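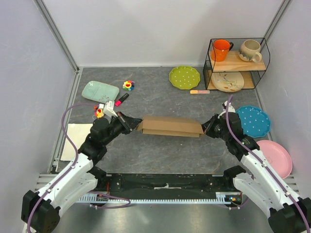 *Flattened box, and the small rack with the mugs and plate.*

I have been putting off the crockery for most of November. It lived in the cupboard above the kettle, stacked so that you had to lift everything to reach anything, and the plates at the bottom only came out when someone visited. On Thursday evening I finally started on it.

The rack is black wire with two light wooden shelves. I had looked at a bigger one from Gerkholm but it would have stuck out past the end of the worktop, and I don't own enough mugs to fill it. I paid 17 pounds for mine, second-hand.

So far the top shelf has the orange mug and the cream one with the brown rim. I use those two every day, so they stay where I can get at them. I like the handles pointing the same way. It makes it easier to pick one up when I'm half awake, and they don't knock together.

The beige plate with the flowers is on the lower shelf. It's a faint pattern and you have to be fairly close to see it. It won't sit straight and leans a bit against the wire. I tried a folded tea towel underneath on Friday, which looked silly, so I took it out again.

The green spotty plate hasn't got a place yet. It has a scalloped edge, and I'm fond of it, but it's a very loud green next to the beige. Stella Urio says I should put it on the wall. I don't want to drill for one plate. It may end up holding biscuits — it's the right size and nobody would miss it from the rack.

The eraser belongs in the desk drawer. I keep finding it with the kitchen things and I keep not taking it back.

Cardboard is the other half of the job. I flatten boxes as I go now and keep only the shallow ones, which slide down the side of the fridge and are handy for posting things. Anything deep goes out for recycling. I used to save all of them in case we moved, and the hall cupboard got to the point where the hoover wouldn't fit.

Still to do:

- find a spot for the green plate
- wipe out the old cupboard and put the tins in it
- take the spare bowls to the Kinyua shop if they're accepting china
- shelf liner, 3 metres, if the cheap roll is back in

The tins will probably take a whole evening. I have far too many chickpeas.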